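Avant d'envoyer des bitcoins depuis Galleva, notez l'adresse du destinataire et vérifiez les frais du réseau.
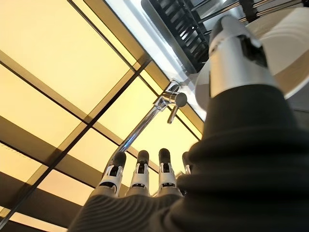 Khadija Slaoui : chez moi les frais ont changé pendant que je tapais le code, faut-il recommencer ?

Oui, si l'écran affiche un nouveau montant. Le devis reste valable 240 secondes.

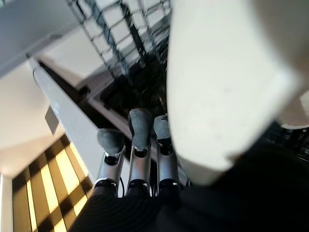 Étape 2 : envoi d'essai

Envoyez d'abord une petite somme, puis attendez la confirmation.

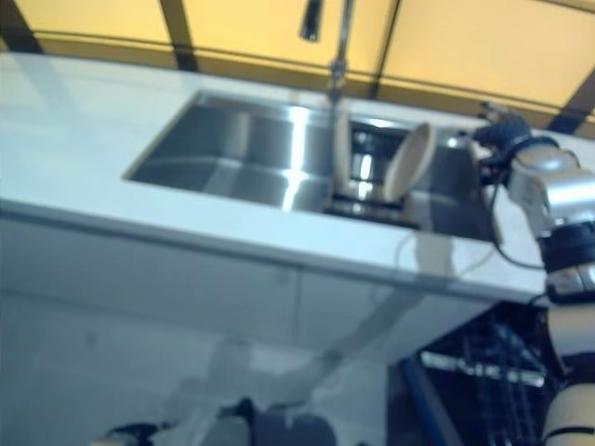 La phrase de récupération contient 24 mots. Écrivez-les sur papier, dans l'ordre. Ne laissez pas cette feuille sur un plan de travail blanc, à côté d'un évier en inox.

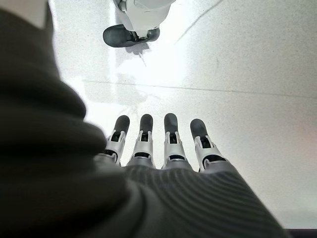 Portefeuilles / Sécurité

Activez enfin le code à usage unique.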